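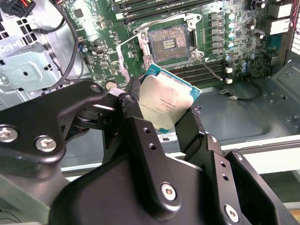

Last month I decided to learn 3,000 English words before my exam in May. Now it is 5/21/25 and I want to write down what worked for me, maybe it is useful for someone. 1/7

At first I used word lists from a book. I learned 200 words in one week and lost most of them in the next. I knew "reluctant" on page 14 but I did not know it in a conversation. 2/7

Then my study partner Abelardo Herrera told me to write one sentence for every new word, about my own day. "I was reluctant to call the dentist." This one I still remember. 3/7

It is slow. On a good evening I do 4 pages in my notebook. On a bad evening I do one half and go to sleep. 4/7

Prepositions are still my weak point. I say "depend of" when I am tired. Quyên Từ corrects me in voice messages and I listen to them again on the bus, which helps more than the grammar book. 5/7

Somebody asked which app I use for repeating. I use Emia, the free version. You can type your own sentences in it. The sound is not so good for long words. 6/7

I did not reach the 3,000, by the way. I stopped counting after the exam. The listening part was hard, two people were talking about renting a boat and I missed the price. Results come in three weeks. 7/7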